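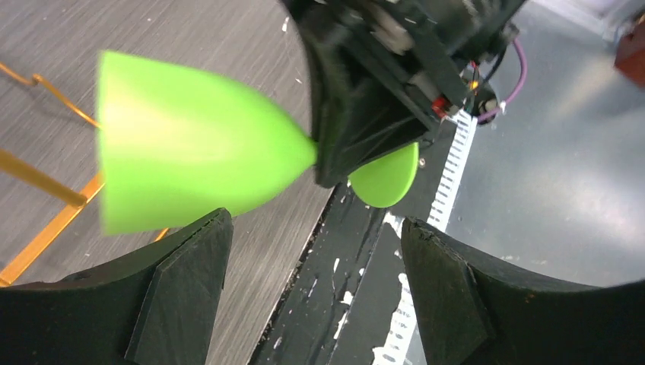
**Does the grasp planner retry by itself after a timeout?**
Only if `max_retries` is above zero, and the Ilow config ships with it at zero.

**Ticket: planner stalls before close**
Opened 23 October 2021, Fukcombe bench

- Planner hangs after approach, 4 runs out of 17. Log says "goal tolerance violated", then nothing.
- Brinkmann support blames our lighting. I doubt it -- the perception node was still publishing poses the whole time.
- Raised the timeout from 12 to 40 seconds. Same stall, longer wait.
- Rolled back to the July build of the Hilberg driver. No stalls so far, but I wouldn't call that a fix.

Leaving this open until someone shows me the diff.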